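FOR IMMEDIATE RELEASE

Kosora to Bring Space Role-Playing Game "Flaltulex" to Television as a Two-Season Series on Nasel

Series will tell a new story set before the events of the game; first season of 11 episodes premieres in December

MERRICK – Game developer Kosora and streaming service Nasel today announced a live-action television series set in the world of "Flaltulex," Kosora's role-playing game about the crew of a salvage ship working the far edge of settled space. Nasel has ordered two seasons of 11 episodes each, for a total of 22. The first season will premiere in December.

The series will be called "Flaltulex: The Long Haul." It takes place a generation before the game opens and follows a different crew on a different ship. No character from the game's main story appears in a leading role, and viewers do not need to have played the game to follow the plot.

Kosora and Nasel will produce the series together. Kosora's writing staff has approval over the scripts, ship names, maps and the history of the setting. Nasel is responsible for casting, filming and release. Casting will be announced separately.
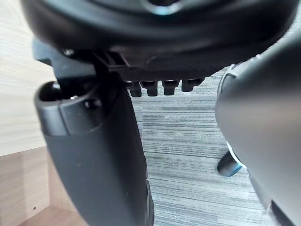
A New Story in a Known Setting

"Flaltulex" lets players choose their captain's background, their crew and the side they take in a dispute between the mining colonies and the shipping guilds. Those choices lead to several different endings, and players have long argued over which one should count as the true one. The series does not settle that question. By setting the story earlier, the writers are free to use the same places and groups without picking one player's version of events over another's.

The first season begins at Tether Station, which players will know as the abandoned dock in the game's second chapter. In the series the station is still open for business. A small hauling crew takes a contract to move sealed cargo to the outer colonies, finds that the buyer named on the papers does not exist, and has to decide what to do with a full hold and very little fuel. Each episode covers one stop on the route.

The second season picks up after the cargo is delivered and moves most of the action to the colonies themselves. It also shows how the guilds came to control the fuel depots, a piece of history that the game mentions only in ship logs and in conversation with side characters.

Adapting the Game

An earlier plan to adapt "Flaltulex" as a feature film was dropped before a script was finished. The game contains 227 missions, and Kosora concluded that a single film could cover only a small part of that material. Several drafts of an outline were written, and each one cut either the crew stories or the colony dispute. The studio felt that both were needed.

A series gives the writers room to stay with one crew for longer stretches. Episodes will run close to an hour, and some will take place entirely on board the ship. The conversation scenes that make up much of the game have a direct counterpart in the show, where crew members talk through a decision around the galley table before the captain makes the call.

Players will notice some changes. Space combat is less frequent than in the game and has more serious results when it happens. Ships that are damaged in one episode stay damaged until the crew can pay for the repair. The alien language heard in the game has been expanded so that it can be spoken in full scenes, with subtitles, and the written form seen on signs and doors follows the same alphabet that players have already decoded.

The music will draw on themes from the game's original score, with new material written for the hauling crew and for the station.

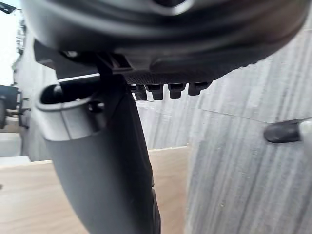

A row of four small tabs along the lower edge of a dark gray housing.

Release Details

Nasel will release the first 2 episodes of season one together in December. The remaining episodes will follow at a rate of one per week. The series will be available to all Nasel subscribers at no added charge, in every country where the service operates. Subtitles and audio description will be offered from the first day.

Season two has been ordered in full and is being written now. A release month has not been set.

Update for Current Players

Kosora will release a free update to "Flaltulex" on the same day as the series premiere. The update adds a short mission in which players return to Tether Station and recover the log of the hauling crew from the show. The mission can be played at any point after the second chapter and does not affect the ending of a saved game. It contains no details from beyond the first two episodes.

The update also adds a new paint scheme for the player's ship and a larger text option for menus – a change that players have requested on the studio's message boards. Players who have not installed earlier updates will receive them as part of the same download.

Work on the series does not change Kosora's plans for its next game. The studio's design and programming teams are not assigned to the television project.

About Kosora

Kosora is an independent developer of role-playing and strategy games based in Merrick. In addition to "Flaltulex," the studio publishes tabletop rule books and a line of short fiction set in its game worlds.

About Nasel

Nasel is a subscription streaming service that carries original drama, animation and science fiction series, along with a library of older films.

Media Contact

Requests for artwork, logos and advance screening access can be sent to the Kosora press office in Merrick. Please include the name of your outlet and your deadline. Questions about subscriptions and availability should go to Nasel customer support.

###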